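Partie de poker à la maison : nos astuces pour sauver la table (et l'amitié)

Lundi 28 mars 2022, rubrique Maison & jeux

Recevoir des joueurs chez soi, c'est accepter que la table de la cuisine ne soit plus jamais tout à fait la même. Quelques précautions limitent les dégâts.

Le tapis d'abord. Une couverture en laine bien tendue fait l'affaire, tenue par des pinces à nappe sous le plateau. Évitez la nappe cirée, les cartes y filent jusque sous le frigo. Si vous avez investi dans un vrai feutre (le Lollance se roule et ne garde pas trop les plis), brossez-le à sec, toujours dans le même sens. Les miettes de chips partent bien. Le guacamole, beaucoup moins.

Les jetons ensuite. Eau tiède, une goutte de liquide vaisselle, une vieille brosse à dents, et on les sèche un par un dans un torchon. Ne les laissez pas tremper et ne les mettez pas au lave-vaisselle, même si votre beau-frère jure que ça passe. Pour les jetons en argile, un chiffon à peine humide suffit. Rangez-les par piles de 50 dans des tubes, vous saurez tout de suite s'il en manque.

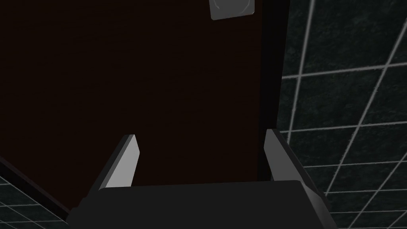
Vue de synthèse : une pince aux deux doigts parallèles.

Pour les cartes plastifiées, un chiffon microfibre et de l'eau claire. Les cartes en papier ne se lavent pas, elles se remplacent, en général le soir où quelqu'un a corné l'as de pique « sans faire exprès ». Un peu de talc redonne de la glisse à un jeu fatigué, à condition de s'arrêter avant que toute la tablée éternue.

Côté boissons, une desserte à hauteur de coude et des verres lourds, à fond large. Rien sur le tapis, y compris pour celui qui mène. En cas de bière renversée, tamponnez sans frotter, puis laissez sécher à plat loin du radiateur.

Prévoyez une cave de 4000 en jetons par joueur et une lampe basse. Et fixez l'heure de fin avant la première donne, par écrit : à 23 h, celui qui perd a toujours une conception très souple du « dernier tour ».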